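Chapter 4
Showing the Task: Hand Guiding and Remote Control

We use cookies to improve your reading experience. By continuing you accept our cookie policy. Accept | Manage settings

Chapter 3 treated motion as something a programmer writes down. The arm was given points, speeds and stopping conditions, and it followed them. That method works well for parts that keep their shape. It works poorly for cloth, cable, dough and anything else that changes shape when touched, and those are the materials this chapter deals with.

A person who cannot write down a task can often still do it. Teaching by demonstration records a person doing the task through the robot, and the recording becomes the material from which the robot's own behavior is built. There are 2 common ways to make the recording.

In hand guiding, also called kinesthetic teaching, the operator takes hold of the arm and moves it. The motors are set to offer little resistance, and the joint angles are logged as the arm travels. The operator feels contact through the arm itself. The drawback is that the operator's hands and body are in the work area, where they can block the cameras.

In remote control, or teleoperation, the operator works a separate device: a second arm, a handheld controller or a glove. The robot copies the motion. The cameras see the robot alone, much as they will when it runs without help. What the operator loses is touch. Unless the device pushes back, contact has to be judged by eye.

Cloth makes this loss easy to notice. A fingertip must press far enough into a towel to gather some of it, and the right depth depends on the pile and on what lies underneath. Where several fabrics overlap, the operator must also decide which layer to take. 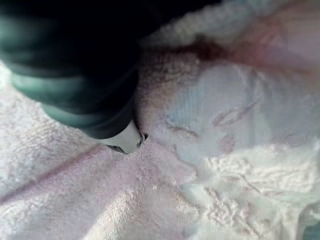

One reader of the first edition, an operator at Onovano, wrote that new staff should start on hand guiding even if they will never use it again, as it taught her how hard the arm was pressing before she had to guess at it from a screen. We have kept the order of the sections with her remark in mind.

The running case in this chapter is the towel-sorting cell at Rizk, which used a teleoperation rig from Prudano. Operators recorded 227 demonstrations in May. Of these, 192 were kept for training. Most of the rejected recordings contained long pauses or a second attempt at the same grasp. Section 4.4 asks whether second attempts should have been thrown out at all.

Section 4.1 covers hand guiding and the settings that make an arm easy to move. Section 4.2 covers remote control and the effects of delay. Section 4.3 deals with recording: what to log, how often, and how to keep camera and joint data in step. The exercises use a set of 20 short recordings made on the Durkutent training arm.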